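Does folding on a satin bedspread ever work?

Posted by nivness34, 13/01/2018

I keep reading that the bed is the best place to fold big flat things, and I don't buy it. My spread is shiny satin and everything slides. Is there a trick to it, or do people just say this?

trirkbridge_mel
Works fine for me. Smooth the cloth out, fold it in half, then in half again. Takes 4 minutes if you're slow.
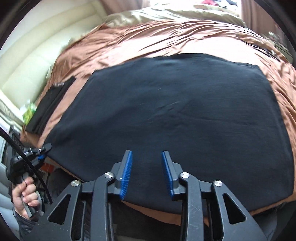
Black cloth laid flat on brown satin.

Fuzzy fabric picks up lint, so go over it with a roller first. Pull the spread tight too, or you end up chasing wrinkles in both layers.

Espinoza
Four minutes for two folds? I'd question that, and the roller as well — mine left more fluff than it took. I've been folding throws on a satin spread since October and the corners never line up. What helped a little was a cotton sheet on top. If you have a table, use the table.

Filulton_7
Just roll it up. Who's checking?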